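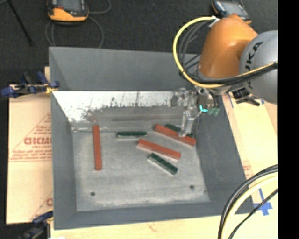

Re: [Genholm-Makers] Sorting the kids' block shelf, and do the odd pieces matter?

From: Brunello De Luca
Date: Aug 18, 2024

Gualtiero wrote:

> Hi all. You may remember I took over the toy corner at the Genholm
> library back in February, and I'm finally getting to the building
> blocks. We have five tubs of them and they're a complete jumble.
> Some are from a set the library bought, some are hand-me-downs, and
> some I suspect came in somebody's coat pocket. My question is
> whether it's worth sorting them into proper sets, or do I just sort
> by color and be done with it? My wife says color. Also, a few have
> splinters and I don't know if I should sand them or toss them.
> Also also, what do people clean these with?
>
> Gualtiero Costa

Oh, Gualtiero, you've asked the right list. I have been waiting years for somebody to bring up blocks on here instead of router bits.

Please don't sort by color! I know it looks lovely on the shelf, and I know it's easy, and I did it myself for a long time when I was running the play table at the Zilel fair. Then I sat and watched the kids. They'd pull out the red tub, find out there were only long ones in it, and go and get another tub, and another, and in ten minutes everything was on the floor and mixed up again. What they wanted was a certain length. A kid building a bridge needs two things the same height and one thing that reaches across, and she does not care one bit what color they are until the bridge is up.

So I sort by length now. Longs in one tub, shorts in another, and then a tub for the weird stuff (arches, triangles, cylinders, the half-moon thing that every set seems to have exactly one of). You can still have color in there, it just comes along for the ride. If your wife is set on color, let her have the weird tub. That's how we settled it at my house.

About the proper sets. If the blocks are all cut to the same unit, meaning two shorts laid end to end come out even with one long, then you can throw them all in together and it doesn't matter who made them. Where you get into trouble is when one set is just a hair off from another. I had a bag of Coutinho blocks from my sister-in-law that were maybe the thickness of a postcard too tall, and you would not believe the grief. You don't notice it in a wall three blocks high. Six blocks high, the roof rocks, and a four-year-old takes it personally. I ended up putting the Coutinhos in their own bag and giving them to a cousin, who has never complained, so maybe I'm the fussy one.

A quick way to check: stand one of every kind up on a table and lay a ruler across the tops. If the ruler wobbles, you've got two families in there. Pull one out at a time until it quits. It goes faster than you'd think once your eye gets used to it, and it's kind of restful with the radio on.

Splinters. Sand them! Don't toss them unless they're really split down the grain. I use a 144-piece block set as my example here because that's what I had to go through two winters ago, the big Fuker set from the church basement, and out of the whole thing I threw away five. All the rest cleaned up fine by hand. Don't use a power sander on them, you'll round the faces over before you know it, and then they won't stack. Lay the sandpaper flat on the bench, grit side up, and rub the block on the paper in little circles. For the edges, just a couple of light strokes on each one so it isn't sharp. You want it to feel like a bar of soap that's been used twice.

If they're painted, that's a whole other conversation. With the library set you can probably find out what's on them, but with the hand-me-downs you have no idea how old they are. I would not sand old paint indoors, or at all really, if I didn't know what it was. Anything painted and flaking and of mystery origin, I let go. It hurts, some of them are so pretty, but little kids chew on everything.

Cleaning: damp rag, a drop of dish soap in the water, wipe, dry right away with a towel. Please don't soak them. I soaked a batch once in the laundry sink, feeling very clever, and they swelled up and the grain went all furry and I had to sand every last one of them. My husband still calls it block soup. Lay them out overnight with air between them before they go back in a tub with a lid.

One more thing and then I'll quit. Get shallow tubs if there's any money for it. Deep ones look tidy, but kids can't see what's at the bottom, so they dump the thing. With a wide shallow bin they can see most of what's there and just reach in. We changed over at the fair and the dumping dropped way off, though there will always be one kid who's in it for the noise. I keep an old bath mat under the table for that one.

And if you come up short on longs, give me a shout. I've got maple offcuts in the garage and I could cut you 40 in an afternoon if you mail me one good block to match. Send me one that hasn't been chewed, please.

Does anyone else have an opinion on putting wax on plain ones? I go back and forth. I like how it feels, but I think it makes them a little slippery for tall towers. My grandson says no wax, and he builds higher than I do.

Brunello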